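4.2 How singers write about themselves

I should say at the start of this section that I came to artist biographies by accident. I was meant to be looking at how young dancehall and reggae singers price their studio time, and I kept opening their profile pages to find an email address. After a while I was reading the profiles for their own sake (my supervisor noticed before I did!), and the pricing work has been sitting in a drawer ever since.

The texts come from Gosora, a listings site where singers, deejays and small bands put up a page for free. Gosora lets you write whatever you like, up to 2,000 characters, and it doesn't correct a thing. I took 200 pages whose owners said they were still recording, and I read each one twice, once straight through and once with a pencil. Nayeli Contreras read 30 of them separately so that we could compare our markings, and where we disagreed we talked it over until one of us gave in. Usually me.

What struck me first was how many of them begin at birth. A singer who wants a booking for a wedding or a club night might be expected to open with the songs, and plenty of the guides for new artists tell them to. But the pages on Gosora very often open with a parish or a town, then the mother, then the church or the school, and the music has to wait its turn. I had put this down to people copying one another, and some of that does go on, as I'll show in 4.3. Talking to the singers gave me a different idea. One of them, who records as Zenulton, told me he wrote his page for his aunties. "The promoter can ring me," he said. "My auntie want to see the school in it." 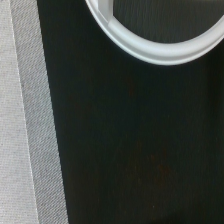 Popular Music and Everyday Writing Group, School of Arts

So there are two readers in these pages, the one who might pay and the one who already knows you, and the writing swings between them, sometimes in the same sentence. I found it easiest to see this in the pronouns. A page will start in the third person, all very grand, with the stage name in full, and then somewhere near the school years it slips into "I" and "my mother" and stays there for a bit before it remembers itself. Contreras marked these slips as mistakes on her first pass. I'd marked them as the best bits. We settled on calling them "turns", which is a dull word but it let us get on.

Stage names get a lot of room too. Nearly every singer I spoke to had a story about who gave them theirs, and they told it to me faster and more happily than anything about the records. Zenulton's came from a misheard word at a football match. Another singer, Mofokeng, uses his surname and nothing else, and was a little cross with me for asking. He felt that a surname was plenty and that the question told him more about me than his answer would tell me about him. I've left that exchange in my notes as it was.

Migration is handled very briefly, and I hadn't expected that. A move between countries, with everything it must have cost the family, will get half a line, and the school at the other end will get three. Carleen Kerslake, in her study of the Plellamura sound system nights, noticed the same thing in the way selectors introduced guests over the microphone: where from, where now, on to the tune. She puts it down to time pressure, with a crowd waiting. I'm not so sure that works for a web page, where there is no crowd and you can take all evening over it. My own guess is that the aunties were there for the move and don't need telling.

Then there are the mottoes. Lots of pages carry one, often a proverb from school or something a grandmother said, and it tends to turn up just after a hard patch in the story. I collected these with great enthusiasm last September and then had no notion what to do with them. A few singers repeat theirs in a chorus. Most don't, and when I asked, they seemed to think of the motto as belonging to the life and the lyrics as belonging to the work. I take that up again in 4.4, along with the pages that thank God, the producer and the internet café in a single breath.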